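Masking the Robot's Own Body Out of Wrist Camera Views

By Amerley Adjei

A wrist camera sees a lot of the robot it is mounted on. If you feed those views straight into a grasp planner, the planner will treat the robot's own parts as obstacles, or as things to pick up. This page covers how to build a self-mask with the Clemness toolkit and check it against a head view before you run anything.

You need Clemness with the Roreck camera driver, a current model file for both arms, and a shelf or table to work over. Set the arms to low speed.

1. Record a short sweep.
Move each arm slowly through its work area while logging the camera views and joint angles together. Stop at 16 poses or more. Include poses where one arm comes close to the other, because those are the ones that break a mask.

2. Sort the pixels.
Run the fixed-mask pass first. It finds anything that stays in the same spot in every view, such as the housing at the top. Save this as the static layer.

3. Add the moving layer.
Run the model pass. It draws both arms from the joint angles and marks where they should show up. Anything missing from the model file, mostly cables, has to be added by hand as a padded tube. Set the padding to 9 pixels to start.

4. Compare the views.
Open the wrist views next to the head view. The large black housing belongs in the static layer. Arm parts seen in the head view go in the moving layer. The shelf must stay clear of both.
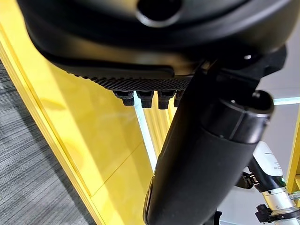
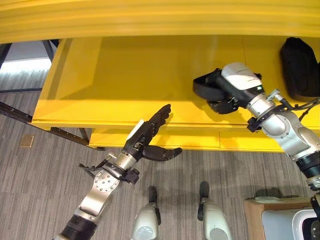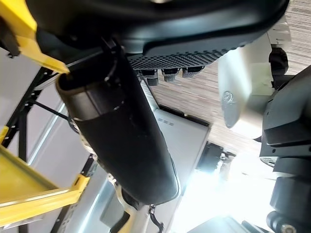

Wrist views (first and third) and the head view over the yellow shelf (second).

5. Fix the edges.
Shiny parts cause most of the trouble. Metal joints pick up nearby colors, and the color check then labels them as background. Turn the color check off for those links and rely on the model alone. Strong window glare does the opposite and wipes out real edges. Lower the exposure and record those poses again.

6. Test the mask.
Run the replay tool with the planner connected and the motors off. On our last run it went through 469 views and flagged 137 where arm pixels leaked past the mask. Tetteh Yakubu traced nearly all of them to a late timestamp on the joint log. Check your clock offset before you touch the padding.

7. Save and lock.
Write the mask out with the model file version in its name. If anyone changes a hand, a gripper or a cable route, start again at step 1.

Known problem: the moving layer lags on fast wrist turns. Zohreh Heydari is working on a fix, planned for August. Until then, keep wrist speed low while the planner is reading the camera.

Related
Setting the clock offset on two-arm rigs
Reading joint logs with Boateng
Adding cables to a model file
Exposure settings for rooms with windows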